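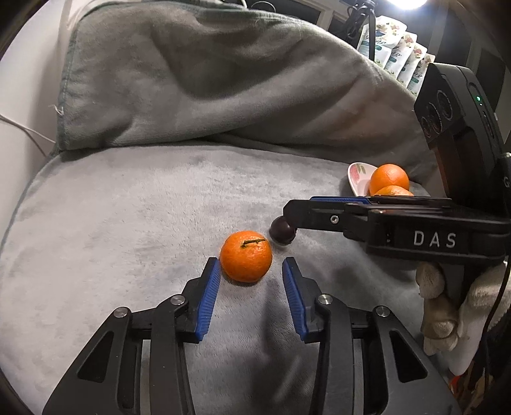

Will the reopened Pylypenko mill take on people with no mill experience?

Asked in: Work and Local Business, Rumville and area

The old Pylypenko spinning mill outside Rumville is supposed to start up again in March, and depending on which county official has the microphone it will save the town, the county or Western civilization. I would settle for it saving me the drive to Famthorpe every morning.

My situation: I've spent 22 years in warehouse work, mostly receiving, and I can drive a forklift and fix a pallet wrapper with a butter knife. I have never touched a spinning frame. The sign at the gate says "100 NEW JOBS" in letters you could read from the moon, and underneath there's a web address that goes to a page saying the page is coming soon.

So, two questions. Are they taking on people who haven't worked in a mill? And do the 100 jobs include the ones that already went to the crew that's been painting the place since last fall? I ask because when the bottling plant opened we were promised a similar number, and a good part of it was landscaping.

Also, if anyone knows the shift hours I'd like to hear them before I tell my family I'm going to be around in the evenings.

3 answers

Answer 1 (marked helpful by 23 people)

I worked at Pylypenko before it shut and I've been to both information nights at the Rumville library, so take this as secondhand but fairly fresh.

Yes, they will train. The man from the company was pretty clear that they can't fill the floor with former mill hands, most of us being retired, in Famthorpe, or possessed of opinions about our knees. New hires on the spinning side get a paid training period at a lower rate and then move to the regular rate if the supervisor signs off. Ask what the lower rate is and how long it lasts, and get it in writing. At the first meeting it was six weeks. At the second it was "a period."

With your background I wouldn't start on spinning anyway. Go for bale receiving or the yarn warehouse. They need forklift people from the first day, as the cotton has to get off the trucks before anyone can spin it, and those jobs start at the regular rate with no training step. Bring your forklift card if it's current. If it has lapsed, get it renewed now, before everybody else has the same idea and the class fills up.

On the 100 jobs: somebody asked at the second meeting. The answer was long and I lost hold of it in the middle, but the number is for when the plant is running three shifts. They're opening with one. The construction crew is not in the count, or so he said. Truck drivers may be.

Shifts: opening shift is 6 a.m. to 2 p.m. A second one comes later in the year if orders hold up. You will be home in the evenings, asleep in a chair.

Applications are on paper at the gatehouse, mornings only. The website is not going to get any better, I'd stop checking it. Take a pen – the one they have is on a string that's too short for the counter.

Answer 2

dont bother they already hired everyone from Famthorpe. my cousin applied and never heard a thing

Reply to Answer 2: When did your cousin apply? The gatehouse only started taking forms a little while ago.

Reply: last year

Answer 3 (marked helpful by 3 people)

One thing to add to the first answer. Some of the jobs aren't with Pylypenko at all. Cleaning, security and part of the loading dock are going through Trasard, the staffing outfit with the office over the tire shop. Same building, same noise, different paycheck. Trasard people were not on the mill's health plan the last time around and I haven't seen anything that says they will be this time.

So when you get called, look at whose name is on the top of the offer letter. If it's Trasard, ask whether the job converts to a mill job and after how many months. They'll tell you it "can." Plenty of things can.

I'd still apply to both. You can turn one down later, and it's a nice feeling if you haven't had it in a while.

Also wear ear protection from day one, even in the warehouse. The wall between it and the spinning floor is mostly a gesture.

Comment from the person who asked:

Thanks, went over this morning and handed in the form for bale receiving. The string on the pen is exactly as described. They said they'd call either way. My forklift card ran out in the summer, so I'm signed up for the renewal in Famthorpe, which means more driving to Famthorpe.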